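Chapter 6
Storage at the Point of Use

6.1 Scope

This chapter deals with the storage of hand tools and small parts within reach of the person who uses them. Bulk storage, racking and goods-in are covered in Chapter 9. The reader should already know the terms pitch, reach zone and dwell from Chapter 4.

The cost of poor storage is seldom recorded, as it is spread over many short searches. In her study of the Skendstead repair shop, Rothe logged 200 tool retrievals in one shift and found that 133 of them began at the wrong drawer. Moving the tools to open wall storage in March required no new tools and no change to the work itself. 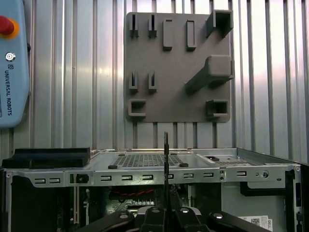

A holder may locate a tool by its shank, by its head or by its full outline. Shank location is the cheapest and suits tools of mixed length. Outline location gives the clearest sign that a tool is missing, but ties the holder to one model. Most panels mix types: slotted uprights, flat pegs, hollow square tubes and a C-shaped bracket can share one board, as on the grey panel fixed to corrugated metal. Where all the fixtures are of one colour, the shape of each must do the work of a label, and similar slots should be grouped.

6.2 Holders for flat and fragile items

Gauges, blades and bare boards need support along an edge – a peg or hook puts the load on a single point. The slot should be deep enough to stop the item tipping and wide enough to avoid scraping. Paiva and Bastos give a method for sizing such slots, set out in Section 6.4. 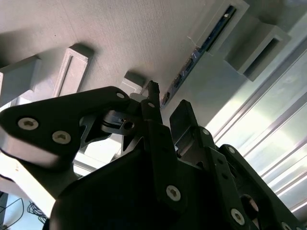 Clearance is the first value to be fixed. A slot cut too tight is forced, and one cut too loose lets the item lean on its neighbour. Long items call for more care, as a small error in angle grows along the length. The narrow blue circuit board in its long slotted holder is a case in point, with small connectors and components along its length that the slot walls must not foul. A tilt of up to 60 degrees from the horizontal is allowed in the Bettencourt tables, which are used for the worked problems at the end of this chapter.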